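Progress report to the Greco fund, 28 May 2024

Hi all,

So, the compost round in Narnton is up and running, and I'm happy to say it's going better than I dared hope when I wrote to you in April! Back then we had 21 households signed up and a borrowed van with a bad clutch. Now we have 145, and the van is fixed (the bill was 163 dollars, and it's under repairs in the spreadsheet).

Most of my time this spring went into knocking on doors. People like the idea of handing over their kitchen scraps, but they worry about smell and fruit flies, and a lot of them wanted to know what kind of liner they're allowed to use. 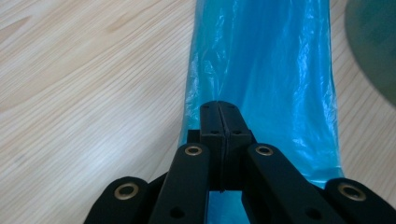 The site out at Wulov is the slower half of the story. The first two heaps heated up nicely, the third one sulked for weeks until we mixed in more dry leaves, and I still want a longer thermometer before winter. We also lost some days to rain, when the track gets too soft for the van. I've asked the county about gravel and will chase them again next week.

Money first, then, for those of you who skip to it. We've spent 600 dollars of the outreach line, nearly all of it on printing and on renting the hall for sign-up evenings. The leaflets need a second run because I got the pickup hours wrong on the Bureo side of town (my fault, sorry!).
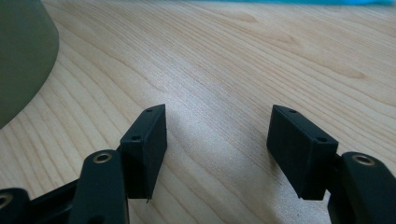
Light-colored wooden surface with a black gripper finger on either side of an open gap.

For the next quarter I'd like to add a second pickup on the Bureo streets, which fill their bins faster than anyone else, and start giving finished compost back to the households that want it. I'd also like to move a little from printing to fuel, if you're okay with that.

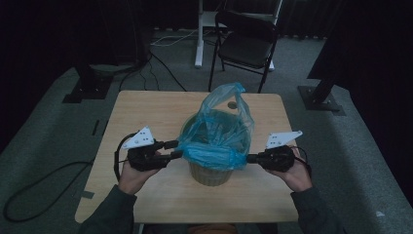

Fulvio Rinaldi read a draft of this and thinks I should hold off on the second pickup until the track at Wulov is sorted, as more scraps with no way in would leave us stuck. He has a point, so I've put the gravel ahead of it in the plan. Could you let me know about the fuel money before I book the next round?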